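How to get candle wax out of a tablecloth

Candle wax and table linen have a long and unhappy marriage. The good news is that most of it comes out, provided you leave it alone for a bit. Put down the thumbnail.

What you'll need

A butter knife, a roll of plain paper towel, an iron, and some dish soap. Gobnait Hegarty, who ran the laundry at the Hultstead guest house for years, swears by brown paper instead, but then you have to own brown paper.

1. Let it harden
Lay a bag of ice cubes on the wax until it's properly brittle. Warm wax smears, and smeared wax covers a surprising amount of ground.

2. Lift off the lumps
Slide the blunt knife under the edge and flick. Work from the outside in. Save the crumbs if you're the sort of person who makes new candles out of old ones. I have a jar of them, about 3 years old.

3. Iron the rest
Check the care label first. Put 2 sheets of towel under the stain and 2 on top, set the iron to low with the steam off, and press for a few seconds at a time. Move to clean towel each time a greasy patch shows through -- otherwise you're just ironing the wax back in.

4. Deal with the colour
Red candles leave a pink ghost. Rub in dish soap, wait an hour, then wash as the label says. Skip the dryer until the mark is gone, as heat will make it permanent. 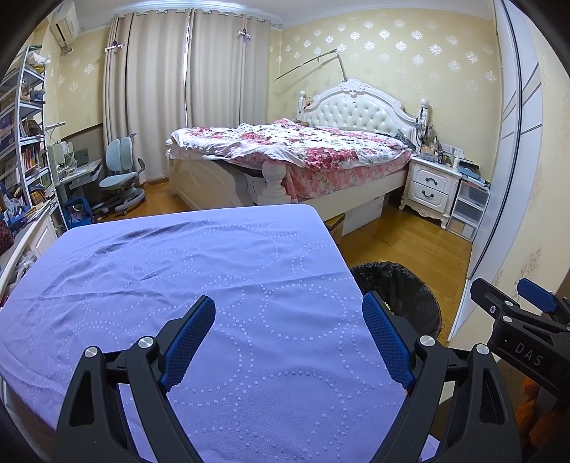
5. Put it back on the table
Smooth it out from the middle and put a saucer under the next candle.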